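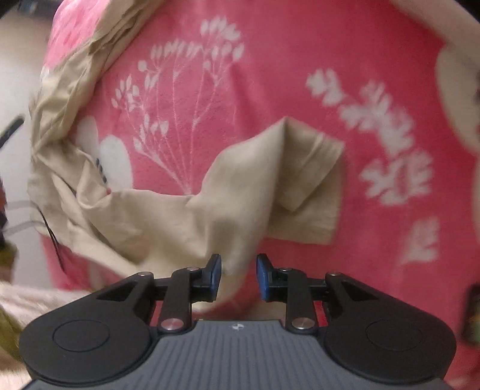
# Chapter 6: Fabrics for the Bed and Bedroom

Most people own more cloth in the form of bedding than in the form of clothes, if it is measured by weight. Sheets, blankets, covers and throws are large pieces, and a household keeps spares. They are also in use for many hours of every day and are washed often, so the choice of fibre, the way the cloth is made and the way it is finished matter a good deal to how long it lasts.

Chapter 5 dealt with clothing fabrics, where fit and drape come first. With bedding, the main concerns are warmth, the passage of moisture, resistance to rubbing, and shrinkage. Colour and pattern come into it too, and the last part of this chapter looks at how printed designs are put on to cloth and how well they stay there.

## What you will study

By the end of the chapter you should be able to:

- describe the difference between woven, knitted and non-woven bedding fabrics
- work out the weight of a fabric from a small cut sample
- explain why some blankets are warm for their weight
- compare pigment printing with reactive dye printing
- read a care label and say what each symbol allows

You will need a ruler, a pair of sharp scissors, a balance that reads to 0.1 g and a hand lens for the practical work. Keep your fibre samples from Chapter 3, as they are used again in Section 6.4.

## 6.1 Weight and warmth

The weight of a fabric is given in grams per square metre, usually shortened to g/m² or gsm. A light cotton sheet has a low figure and a thick wool blanket a high one. To find the figure for a sample, cut a square measuring 10 cm on each side, weigh it in grams and multiply by 100. A square that weighs 2.95 g therefore comes from a fabric of 295 g/m².

Weight alone does not tell you how warm a blanket will be. Fibres hold back heat mainly by trapping still air between them, and a heavy cloth that has been woven tightly and pressed flat may trap very little. A fleece or a brushed blanket has a raised surface with a great many small air spaces. Two blankets of equal weight can feel quite different on the bed for this reason. The thicker one is usually the warmer.

Raised surfaces have a drawback. The loose fibre ends rub against one another in use and roll into small balls, a fault known as pilling. Polyester pills stay attached because the fibre is strong. Wool pills tend to break off. 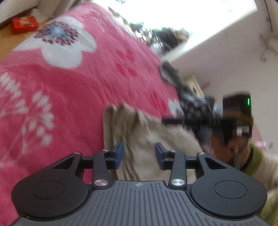

**Figure 6.1** A floral blanket with a folded beige cloth.

## 6.2 Plain and printed cloth

A plain-coloured fabric may be dyed as fibre, as yarn or as finished cloth. Dyeing the finished cloth is the cheapest of the three for large orders and lets the mill decide on colour late. Printing puts colour only where the design needs it. Flowers, leaves and stems have been used on bedding for centuries, partly because a scattered plant design has no obvious top or bottom and can be cut with less waste.

The distance after which a design starts again is called the repeat. On a roller or rotary screen, the repeat cannot be longer than the distance round the roller. Digital printing has no such limit, although designers still tend to work with a repeat so that lengths can be joined.

In pigment printing, the colour sits on the surface, held by a binder. It suits almost any fibre, but it can make the cloth stiffer and may wear away where the fabric is rubbed. Reactive dyes bond with cotton and other cellulose fibres. The cloth has to be steamed and washed after printing, and this adds to the cost – water and heat are the two largest items – but the feel of the fabric hardly changes.

### Case study: the Wivham blanket order

The Pruvost mill at Wivham received an order for printed blankets from Buliswood, a chain of bedding shops. The buyer asked for a single-colour ground with a paler plant design, and for cloth of 295 g/m². The mill wove and printed 3211 m of fabric. Samples were taken from each roll and washed, and 108 m was set aside because it had shrunk by more than the agreed limit.

The rejected cloth came from the start of the run, when it had been held under too much tension on the drying frame. Fabric that is dried while stretched will try to return to its former length when it is next wetted. The mill lowered the tension and dried the remainder more slowly.

**Questions for discussion**

1. What percentage of the fabric was set aside? Give your answer to one decimal place.
2. Suggest one product that could be made from the rejected cloth, and say what should be done to it first.
3. Would you expect the fault to show more along the length or the width of the blanket? Explain your answer.

Section 6.3 covers the washing test in full. Read it before you begin Practical 6A, and cut your samples well away from the selvedge.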